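Horkden Supporters Board > Women's Team > Who starts in goal when we're back?

touchline_tess
May 17, 2020
OK, so with no football to watch I have been going through every Horkden women's match that's still up on the club channel, and I am more convinced than ever that we have the best goalkeeping problem in the league! Haruna finished the run before the shutdown, but Bosent started the season and did nothing wrong except hurt her wrist. If training really does come back in June, who gets the shirt? I say Haruna, and I'll fight for her. Her starting position alone is worth points. Go back to the away game at Furnach and look where she's standing when the long ball comes over the top. She's already out of her box before their striker has looked up.

northbank_gil
Bosent for me, and I don't think it's close. You don't lose your place through injury. Also, the Furnach game is a funny one to bring up, given that she came out for one of those long balls and got lobbed from 25 yards.

touchline_tess
She got lobbed once! And she made three stops in the same half that kept us in it. I'd take that trade every week. We went on to win the thing.

pieandpeas
Was at Furnach. 482 people there and I swear half of them were ours, what a day. The lob was windy as anything, I wouldn't hang her for it. But Gil has a point about Bosent on crosses. She comes and takes them with two hands and everybody in front of her calms down. With Haruna there's a lot of punching.

northbank_gil
Thank you. The punching drives me up the wall.

lahcenb
Lahcen Bensaid here, I coach keepers with the under-14s at a club across town (nothing to do with Horkden, I just love watching them). Can I stick up for punching a bit? If you've got two bodies leaning on you and you're not the tallest, a good strong punch toward the sideline is a great decision. What I'd want to see from Haruna is the distance. Hers often drop at the edge of the box and that's where the second ball hurts you. It's very fixable, though. It's mostly timing the jump a touch earlier so you're still going up when you meet it.

And as for hands, with catching I always start the kids off with the same thing, thumbs behind the ball and soft elbows, and we don't move on until they can do it without thinking. I've been putting together little sessions for them to do at home and I can't tell you how much fun it's been.
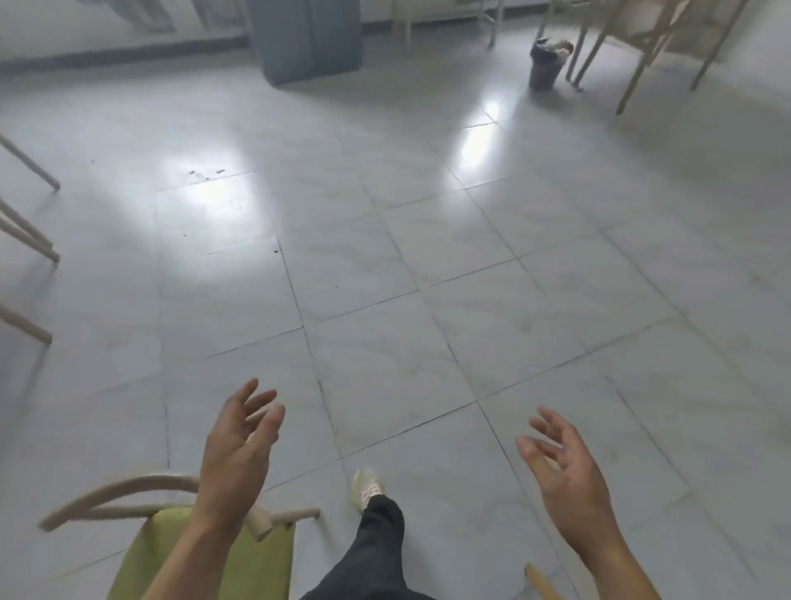
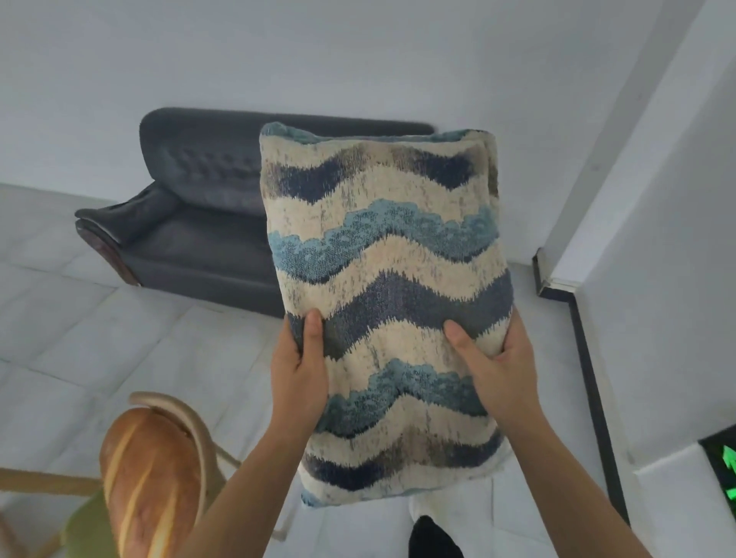 Anyway, back to the actual question. Bosent's handling is the cleanest in the division, I'd say, and it's lovely to watch if you're a goalkeeping nerd like me. But her kicking limits how the team plays. When she's in, the center backs drop off and we go long. When Haruna's in, the fullbacks push right up — she can find them with a flat pass off either foot — and suddenly we've got an extra player in midfield.

touchline_tess
YES. This is what I was trying to say, only you said it much better. Watch the second goal against Furnach again, it starts with her left foot!

northbank_gil
Nice post Lahcen, and welcome, but I still want my keeper to keep the ball out first and pass it second. The extra midfielder is great until you give it away 20 yards from your own goal. We did that twice in the cup.

pieandpeas
One of those was the center back, to be fair.

northbank_gil
Receiving a terrible pass!

corner_flag_mo
Can we not just be happy we have both? I remember the season we put an outfield player in goal for the last month. I'd rotate. Bosent in the cup and for the teams that throw everything into the box, Haruna for the rest.

lahcenb
I'd be careful with rotating, Mo. Keepers like to know, and so do the defenders. The talking is different, the line is different. I'd pick one for the league, tell them both early, and give the other the cup from start to finish.

corner_flag_mo
Fair enough, so who's your one?

lahcenb
Haruna, by a whisker. Ask me again when I've seen Bosent's wrist take a few hard shots.

northbank_gil
I'll bring you round. If they let us back in and we get 1000 through the gate for the first home game, I'm starting the Bosent song myself.

touchline_tess
There's a Bosent song?

pieandpeas
There is and it's awful, I love it. Does anyone have the full Furnach match saved, by the way? The one on the channel cuts out before the corner at the end and I want to see who was marking at the back post.

corner_flag_mo
I've got it. Will send you a link tonight.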